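About us · Our story
2 min read

Purnham began with a problem at a little college in Nuremthorpe, where Haf Hughes taught hospitality and also, because someone had to, looked after the website. Every January the course pages needed rebuilding by hand, and every January she lost most of her summer break to it. Her old classmate Brian Lyimo was a developer with a spare room and a soft spot for teachers, so the two of them built one tidy template the college could look after itself. Then the school up the road asked for it too! 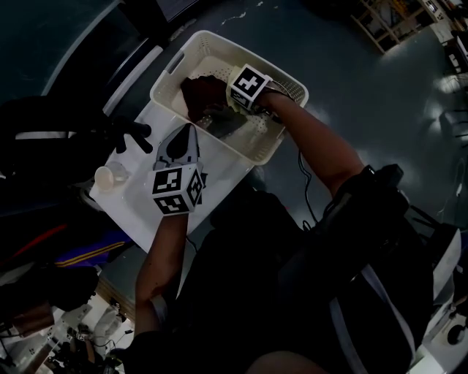 We now make website templates for schools, colleges and training centres, and 629 of them use our work today. Our first design, Flindley, is still the favourite with smaller schools, while Kuroda was made for bigger campuses with lots of courses and staff to organise. Both come with timetable pages, enrolment forms and a proper course catalogue, which has room for practical subjects of every colour and flavour.

There are 13 of us these days, and we still answer every email ourselves (Brian does the early ones, usually before his first cuppa). If you're stuck on a menu or a font, or you'd just like a chat about what your school needs, please write. We'll have a look at your current site for free and send back our thoughts, with no obligation to buy anything from us.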